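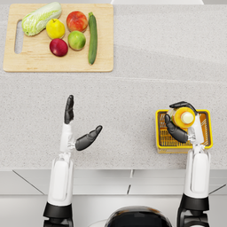
Section 7. Replacing the Water Filter Cartridge

The Skostico under-sink filter uses one cartridge, part K-300, sold by Vrettos and by most Kilitia dealers. Each cartridge treats 3,000 liters. Change it when the indicator on the housing turns red, or after 12 months, whichever comes first. Homes on well water may need to change it sooner.

Before you start

You will need a new cartridge, the plastic housing wrench, a shallow pan and a dry cloth. The wrench is clipped to the back of the mounting bracket.

CAUTION: Do not use a pipe wrench or pliers on the housing. The threads are plastic and are not covered by the warranty if they are stripped.

Removing the old cartridge

1. Turn the inlet valve clockwise until it stops.
2. Open the filter faucet and leave it open until the flow stops.
3. Put the pan under the housing. Some water will come out.
4. Fit the wrench over the ribs at the bottom of the housing and turn to the left. Once it moves freely, finish by hand.
5. Lower the housing straight down and lift out the cartridge. It goes in the household trash.

Fitting the new cartridge

6. Wash the inside of the housing with warm water and a little dish soap. Rinse well. Do not use bleach.
7. Take out the black O-ring and wipe it clean. If it is cracked or flat on one side, replace it (part K-60).
8. Put a thin film of silicone grease on the O-ring and press it back into its groove.
9. Remove the wrapper from the new cartridge and stand it in the housing with the arrow pointing up.
10. Screw the housing on by hand, then give it a quarter turn with the wrench – no more than that.

NOTE: Petroleum jelly will swell the O-ring. Use silicone grease only.

Flushing

11. Open the inlet valve slowly and check the housing for drips.
12. Run the filter faucet for seven minutes. The first water may look gray or cloudy from carbon dust.
13. Hold the reset button for five seconds until the indicator turns green.

If the housing still drips after step 11, close the inlet valve and repeat steps 7 to 10. For leaks at the inlet fitting, see Section 9.

Revised 20 August 2020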